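2 min read

Dear Asif,

Thank you again for the grant, and for your patience while I got this written up – the end of our season was a busy one! The Levanwood juniors now train twice a week, and we have spent 1,199 pounds on court hire and coaching, with 353 still in hand.

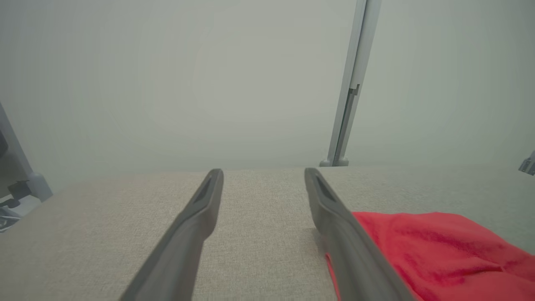
The pale, finely woven cloth.

Stella Mussa has taken on the under-fourteens and is teaching them to defend with their feet, which they grumble about and then do rather well. They lost narrowly to Tenach in the cup, by three points.

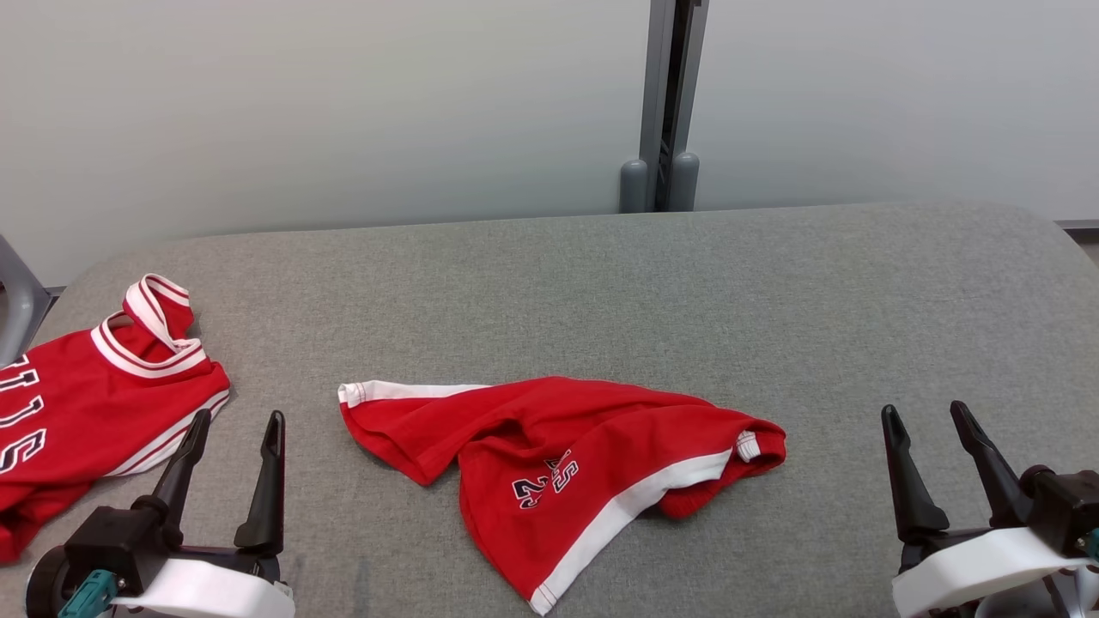

Will the remaining money last until the new season?
It should, as the hall is closed to us over the summer and we pay nothing until September.

Elibariki Mollel has offered to help with refereeing,

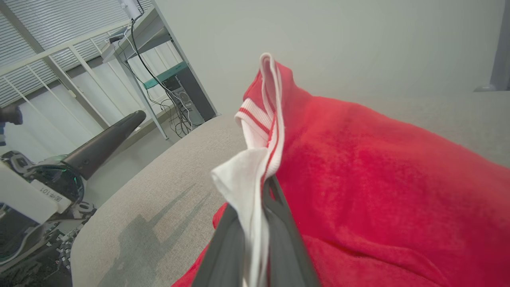
and has already sat in on a couple of practice matches, so I hope to have him properly qualified by the time we start again.

With warm thanks,
Jeptoo Rweyemamu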